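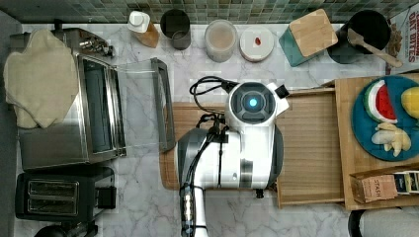 Most kitchens run out of worktop long before they run out of cupboards, Nivaldo Trindade wrote in reply to the first notice, and any study that measures only the cupboards will miss where the cooking gets done. The comment was accepted. The method has been changed to match, and the call is now reopened with the worktop as the main subject.

Call for participants: Worktop Use in Home Kitchens, second round

Hirken is seeking 100 households in and near Skevbridge to take part in a study of what is kept on kitchen worktops, where it is kept, and how often it is moved. Fieldwork begins in August. Each household that completes the study will be paid £80.

Background

The first round recorded the contents of wall and base cupboards. It gave a good account of stored goods and a poor account of goods in use. A toaster oven, for example, is rarely put away between meals. With the door shut it takes up its own footprint. With a drop-down or side-opening door it takes up a good deal more, and that extra area cannot be used for a chopping board while the door is open. The first-round form had a single line for this, headed "other items out", and most households left it blank or wrote "the usual".

The second round treats the worktop as three strips: back, middle and front. The back strip is the part nearest the wall or splashback, where jars, canisters, utensil crocks, knife blocks and cereal boxes tend to be lined up. The middle strip is where small appliances stand. The front strip is where food is prepared. On a shallow worktop the middle and front strips overlap, and the form allows for this.

Who can take part

Households of any size may apply, including people living alone and shared houses. The kitchen must have at least one continuous run of fixed worktop. Islands and trolleys are recorded but do not count as the fixed run.

At least one small electrical appliance must be kept out all the time. Kettles, toasters, toaster ovens, microwaves, slow cookers, mixers and coffee machines all qualify. An appliance that lives in a cupboard and comes out at weekends does not.

The kitchen must not be due for refitting during the study. Painting is acceptable. Replacing the worktop or splashback is not, and a household that finds it has to do so should tell the study office, who will close the record at that point and pay for the part completed.

Tenants may apply without their landlord's consent. Nothing is fixed to walls, units or appliances.

Households that took part in the first round may apply again. Their cupboard records will be linked to the new record if they agree, and kept apart if they do not.

What is involved

1. Opening visit. A surveyor measures the worktop run, its depth, the height to the underside of the wall units, and the position of each socket. The surveyor then lists every item on the worktop and the strip it stands in. Please do not tidy beforehand. Towels and cloths draped over appliances are to be left as they are and will be entered as items in their own right, with a note of what they are resting on.

2. Daily log. The household keeps a log of items moved. An entry consists of the item, the strip it left and the strip it went to. Lifting an item and putting it back in the same place is not a move. Opening an appliance door is not a move either, but it is logged under "clearance" if something had to be shifted to let the door open. The log can be kept on the paper form, known as the Górecki sheet, or on the Clivex tablet supplied on loan. The two hold the same fields. The tablet stands upright in a splash-resistant holder and takes up worktop space itself, and it is therefore logged.

3. Clear-back week. For one week the household is asked to keep a length of 300 mm in the front strip free of standing objects at all times when food is not being prepared. A chopping board may stay there if it normally does. Where the displaced items go is up to the household. The log for this week is the part of the study on which most of the analysis rests and should be kept with some care.

4. Closing visit. The surveyor repeats the item list and asks a short set of questions about jars and containers, covered below. Equipment on loan is collected.

Visits are made on weekdays between morning and early evening. Tuesday evenings can be arranged for households where everyone is out during the day.

Jars, canisters and unlabelled containers

The closing questions deal with decanted goods. Flour, sugar, oats, coffee and similar dry goods are often moved from their packets to jars or canisters. A clear jar shows how full it is but, with a pale powder in it, may not show what it holds. An opaque canister shows neither. The study wants to know how each household tells its containers apart: by label, by lid, by shape, by place in the row, or by opening them.

Participants will be asked whether anyone in the home has picked up the wrong container, and what was done about it. No container will be opened by the surveyor. Contents are recorded in the participant's own words, and "not sure" is an accepted entry.

Pump bottles are recorded separately. They are commonly kept near the sink but are also found in the back strip among food containers. The form asks for the type of contents only: soap, oil, syrup, cleaner or other.

Boards and appliance doors

Each chopping board is measured, together with the space left on every side when it lies in its working position. The surveyor will ask for each appliance door to be opened once, with the appliance cold and switched off, and will measure the sweep. If the door passes over or comes up against the board, this is entered as a conflict. A conflict is not a fault and no advice will be given about it.

Long handles on oven doors are measured from the face of the door. Utensils standing in a crock are measured at their furthest reach from the rim. A spatula leaning out sideways can take up as much of the back strip as the crock does.

Items and limits

The form holds up to 500 items per household. Very small goods kept together in one holder are entered as one item unless they are used separately. A crock with its utensils is entered as a crock, with the utensils listed beneath it. A cereal box is one item whatever is left inside. Crumbs, post and keys are entered under "non-kitchen" in the order found, apart from crumbs, which are entered as present or absent.

Payment

The payment is made in one sum after the closing visit, by bank transfer or as a supermarket voucher. Households that stop early are paid in proportion to the log days completed. A log with gaps is still a completed log if the gaps are marked. Invented entries are easy to spot in the move records and will not be paid for.

Privacy

Records are held under a household number. Brand names on packets are not entered; the type of goods is enough. Medicines left on the worktop are entered as "personal" with no further detail. Participants may read their own record at any stage and may have any line removed without giving a reason.

Pets may be present during visits. Please say on the form if there is a cat that uses the worktop, as the log has a column for items moved by animals.

How to apply

Ask for the application form at the Hirken front desk in Skevbridge, or write to the study office with the subject line "Worktop, second round". Applications should state:

Type of home and number of people living in it
Shape of the worktop (straight, L, U, or other)
Appliances kept out all the time
Whether the paper sheet or the tablet is preferred
Days on which a visit would be possible

A sketch of the worktop is useful but need not be to scale. Mark the sink, the hob, the sockets and the usual place of the chopping board.

Places are filled by worktop shape first and by order of receipt after that. Straight runs were over-represented in the first round, so applicants with a straight run may be placed on the reserve list. Applicants with a corner are encouraged to apply. The use of the inside corner is poorly recorded at present, and the existing figures do not separate goods that are stored there from goods that have been pushed there.

All applicants will receive a reply. Questions about the strip definitions, including what to do where the worktop changes depth behind a hob, should be sent to the study office before the opening visit.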